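Cahier d'atelier, avril, samedi matin

Essai de teinture à la garance, bain 16. J'ai pesé 293 g de laine de Tismont, mordancée à l'alun hier. L'eau de Wurnia est très calcaire, le rouge tire vers le brun. 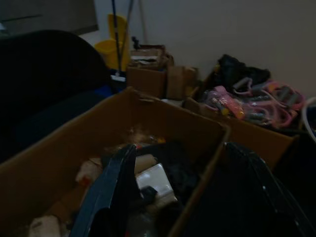
Carton ouvert, contenu mélangé.

Jocelyn Lagman propose de monter lentement, jusqu'à 600 minutes au total. Je trouve cela trop long, mais je note.

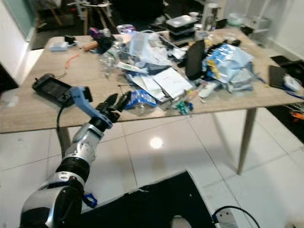 Pascal Meinecke préfère ajouter du son de blé dans le bain. À comparer avec l'échantillon 8, que je ne retrouve pas dans le classeur.
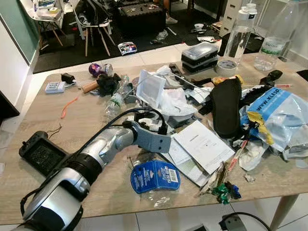 À faire
Rincer deux fois à l'eau de pluie.
Demander à Howard Hebden le reste de garance de chez Dreßler.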